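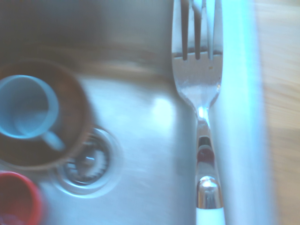 July 25, 2025
Bench 4, wet room. Slip casting, porcelain body, batch 57.

Carrying on from the viscosity problem in batch 56. Same dry mix, same supplier lot (Malent kaolin, opened bag, lid taped). Changed only the water and the order of addition.

Water. Batch 56 was made up with tap water from the wet room. Conductivity on the tap has been drifting since the spring and I suspect the softener upstream. Batch 57 uses deionized water from the Stendgate line. Flushed the line for two minutes before drawing. Total charge 3000 g of dry material.

Order of addition. Dispersant into the water first, stirred until clear, then ball clay, then kaolin, then feldspar and silica. In 56 the dispersant went in last, which was the old sheet's instruction. The old sheet is wrong or was written for a different dispersant. I have struck it out in the binder and put the new order beside it.

Mixing. Mulder blunger, low speed during addition, medium after. The slip thinned visibly soon after the ball clay was in and did not stiffen when the kaolin followed. Some lumps of feldspar floated and had to be pushed under with the paddle. Left it running through lunch. Sieved into the lidded tub. Residue on the sieve was mostly feldspar crumbs and one paint flake, blue, probably from the blunger lid. Lid needs to be stripped or replaced.

Viscosity. Torsion viscometer, larger bob. Overswing well up on batch 56 and within the band we want for thin ware. Thixotropy after standing is still on the high side. A second reading after a longer rest agreed with the first, so I am not blaming the instrument.

Density. Weighed the full cylinder against the empty one. Slightly heavier than target. Did not correct. If I add water now I cannot separate the effect of the water from the effect of the dispersant order, and that is the whole reason for this batch.

Casting. Used the small cup mold and the tall beaker mold, both from the Gemby set. Both had been in the drying cabinet overnight. Filled to the brim and topped up once as the level fell. Drained at an angle over the catch bucket. The cup mold drained cleanly. The beaker mold held back a ridge of slip at the foot, same place as last time, so that is the mold and not the slip. There is a shallow step on the inside where the base meets the wall — I can feel it with a fingernail. Needs recutting or a new base section.

Release. Cup came away without help. Beaker stuck on the seam side and tore slightly at the rim. Trimmed the tear down and kept the piece for the drying shrinkage test, since the rim does not matter there. Wall thickness on the cup looks even around the lip. Will section one after bisque and measure properly.

Shrinkage bars. Cast 4 bars on the flat plaster bat, marked with the scribe, numbered on the underside. Turned once when leather-hard. One has started to lift at the corner. Laid a light board over all of them.

Scrap. Trimmings and sieve residue into the reclaim bucket marked DI. Please do not put tap water slip in that bucket. If the two get mixed I have no reclaim to compare against.

Mold condition. The cup mold is getting soft at the pour hole and the plaster is starting to show in the slip as small white specks. It has a few more casts in it. New plaster is on order but the delivery date has moved to November, which is no use. Until then, no sponging inside the pour hole, and no scraping with metal.

Open points.
Check whether the tap conductivity tracks the softener regeneration cycle. Needs readings morning and evening.
Repeat 57 with tap water and the new order of addition. If it behaves, the DI water is an unnecessary expense.
Repeat 56 with DI water and the old order, half size, for completeness.
Thixotropy — try a small cut in dispersant before touching the ball clay ratio.
Recut the base of the beaker mold.

Tub is on the lower shelf, lid taped, labeled 57. Stir by hand before taking any reading, slowly, and let the bubbles come up. Next viscosity check in the morning, before the room warms up.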